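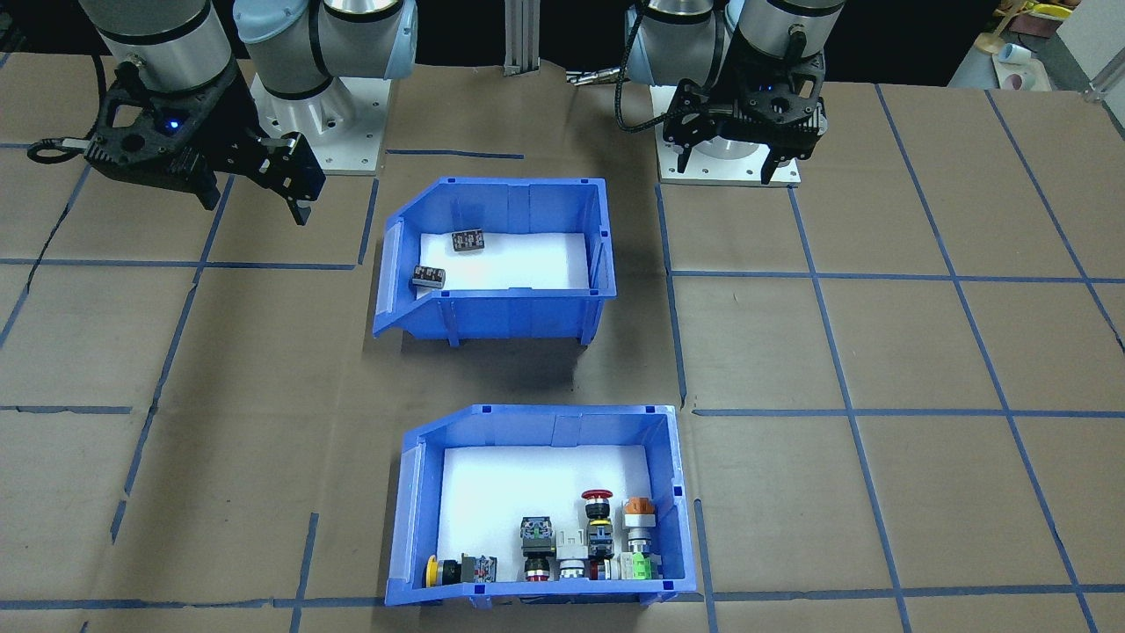
Two blue bins on the work surface, with blue tape lines.

I have now sat through three sales pitches for office cleaning in one month, and I'd like my time back. Our lease changed in May and the landlord stopped covering the nightly clean, so it fell to me to find someone. We have 33 desks, a kitchen that gets used hard, and carpet the color of weak tea.

The first company, Clikis, told me their crews were "fully vetted." I asked what that meant. The rep said it meant they had been vetted. I asked by whom, and he said he would circle back, and I'm still waiting on the circle.

Vuvness at least sent a person who knew what a mop was. Yolanda Abernathy walked the floor with me, looked under the sinks, and gave me a price of $779 a month before she left. Fine so far. Then the contract showed up, and it turned out to be eight pages, with trash liners, window sills and the inside of the microwave all listed as extras. I added up what we would really need and stopped when it got silly. Maybe everyone else reads these things and shrugs.

I'm also not sold on "green" cleaning as a selling point. I asked all three what was in the bottles. One gave me the product sheets. The other two gave me a leaf logo. If you want me to pay more for a gentler floor cleaner, tell me which floor cleaner.

And the satisfaction guarantee! Every one of them has it. Read the wording and it mostly says they will come back and redo the thing they missed, if you report it within 24 hours. So I get to inspect the restrooms every morning and file a report. I thought I was hiring somebody so I wouldn't have to think about the restrooms.

Grernar was the third, and the one I disliked least. Dede Ackah answered her own phone, said she'd send the same 2 people each night, and admitted they don't do carpets well and hire that out. I don't know if she's any good. I do know she's the only one who told me something she was bad at, and her contract fits on a single sheet, with a 30-day exit and no penalty.

So we're trying them for a month. I've told the office to keep rinsing their own mugs in the meantime, and I've put a strip of masking tape behind the copier with the start date on it, where I'll look for dust when the month is up.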